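Flanorik sets aside funds for second two-arm station
Equipment planning, June

Flanorik will add a second two-arm tabletop station to its dish-handling work, according to the equipment plan it released Friday. The order goes to Jirnen, which supplied the station now in use. Delivery is quoted at 18 weeks from the deposit.

The plan covers 2 arms, 2 grippers, a controller and a table with a steel underframe. Mounts and cabling are listed on a separate line. The company said cable routing on the current station took more staff hours than the arms themselves, and that the new budget carries those hours as a cost of the equipment.

Grippers are the main recurring item. Flanorik compared a parallel type from Jirnen with a softer type from Somilum and chose the Jirnen part for both arms, so that one set of spares fits either side. Fingers are to be replaced every 2000 grasps. Work at the station is done on mixed tableware: mugs, bowls, plates and cutlery, with one arm holding a piece and the other brought in close to it. 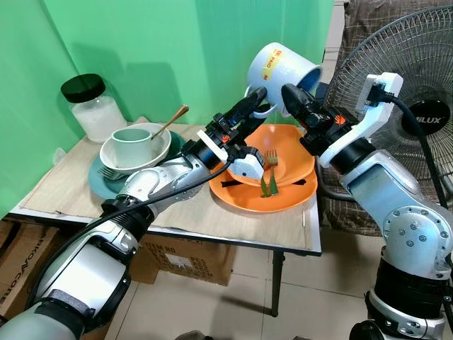 What is in the budget
The purchase is split over two quarters. Arms, controller and table fall in the first. Spare fingers, a second set of cables and the service contract fall in the second. Tableware is bought locally and charged to supplies.

What was left out
A powered lift table was priced and dropped. So was a third arm, which would have required a larger room and a new electrical circuit. Flanorik will revisit both when the lease is renewed.

Negussie, the integrator hired for the installation, will check floor level and power before the deposit is paid. Its site report is due at the end of the month. The existing station stays in service during the installation.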